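Undier sim log, August, started 14:20

Picked up from the last entry. The team's furniture assembly task now loads in the Nutton build without the collision mesh warning. The cause was a duplicate hull on the long plank, left over from the first import. Removed it and re-exported.

Reset the seed to 498 and kept the episode cap at 900 steps. Ran the scripted approach first, then the student policy from checkpoint 3,301. Scripted version reaches the pre-grasp pose every time. The policy drifts in yaw near the end of the descent — same fault as checkpoint 1,779, though smaller.

Things changed today:
gripper approach height lowered by 5 mm
joint damping on the wrist put back to the Kikuchi default
friction on the tabletop left alone until we have a baseline

Render time is still poor with shadows on. For the Risorau round we only need stills, so leave them on for now and switch them off for batch runs. 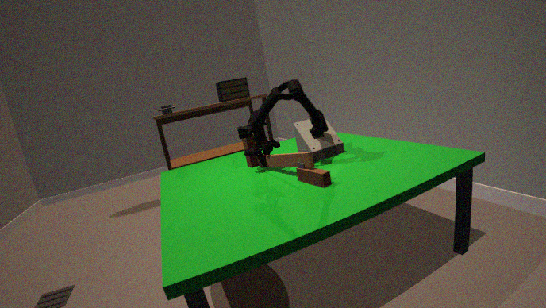 Sim view, arm over the left end of the long plank, short block at the other end.

To do: log wrist yaw at each step and plot it against the scripted run. Check whether the plank origin sits at its centre or its end — the offset in the config suggests the end. If so, the reward term is measuring from the wrong point and both checkpoints need scoring again.

Stopped 17:05. Config saved, not merged.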